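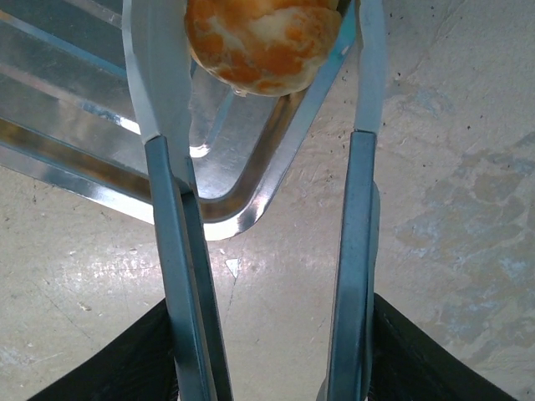
Hirkico halts tray-loading cells after grip force fault

Sep 30, 2021

Hirkico has taken four robotic handling cells out of service at its Neltorholm site after a fault in the gripper control software caused fingers to close with more force than the set limit. No one was hurt. One technician's glove was caught during a routine clearing job, and the hand was withdrawn before the fingers had fully closed.

The cells use a two-finger parallel gripper, supplied by Cloutier, to pick up soft or uneven items one at a time and move them to and from shallow metal trays. A camera at the wrist looks down between the fingers and is used to correct the position of the arm during the last part of each move. Grip force is not measured at the finger pads. It is worked out from motor current, and the limit for delicate items is set at 40 newtons.

According to a fault report issued to site staff, the limit was dropped whenever a cell was restarted with an item already held. On a normal start the controller opens the fingers, finds its zero position and loads the force limit for the item type. If the fingers were closed on something at power-up, the opening step was skipped to avoid dropping the load, and the step that loads the limit was skipped with it. The gripper then ran on the motor's own upper limit until the next full restart.

The fault was first noticed as a quality problem. Operators on the early shift reported split and flattened items in the reject bin of cell 3 and put it down to a change in the product. The finger pads were replaced and the wrist camera was recalibrated, neither of which made any difference. The glove incident took place two days later on the same cell, after a brief loss of power.

Garnet Girard, who leads maintenance at Neltorholm, said the cell had been stopped at the guard door but the gripper had not been isolated.

"The arm was held, as it should be, but the fingers are on a separate circuit," Girard said. "The procedure told people to free a stuck item by hand and then press reset. With the old limit in place you would feel a firm squeeze. Without it you would be hurt."

Engineers went through the logs for all four cells, covering 3,051 hours of running time since the software was updated in May. They found 826 restarts, most of them planned, and picked out those in which the gripper had been holding an item. Cell 3 had far more of these than the other three. It shares a supply with a tray washer, and the washer's pump was found to be pulling the voltage low enough to trip the controller.

The finger pads were also checked. Several pairs had been pushed out of line at the joint between the pad and the metal finger below it, leaving the two pads no longer parallel. Girard said this would account for some items being held off centre and released late over the tray. All pads of that age are to be scrapped.

Cloutier has supplied a revised version of the software, which loads the lowest force limit before any other step and keeps it in place until an item type has been confirmed. If the controller starts with the fingers closed, it now stops and shows a fault code, and the cell cannot be run until an operator acknowledges it at the panel. The revised version has been on test in a spare cell at Uvar, Hirkico's training workshop.

Three further changes will be made before the cells go back to work. The guard door switch will cut power to the gripper as well as the arm. Cell 3 will be moved to its own supply. Stuck items will be freed with a hand-operated release fitted to the gripper body, and reaching between the fingers will not be allowed with power on.

Jocelyn MacPherson, site safety manager, said the instruction to clear items by hand had been written for an older gripper with a weaker motor and had not been reviewed when the new model was fitted.

"We reviewed the arm, the guarding and the trays," MacPherson said. "The clearing procedure was carried over from the previous file with the model number changed."

Tray loading is being done by hand in the meantime. Cells 1 and 2 will be restarted first, at reduced speed, once the door switches have been rewired and tested. No date has been set for cell 3.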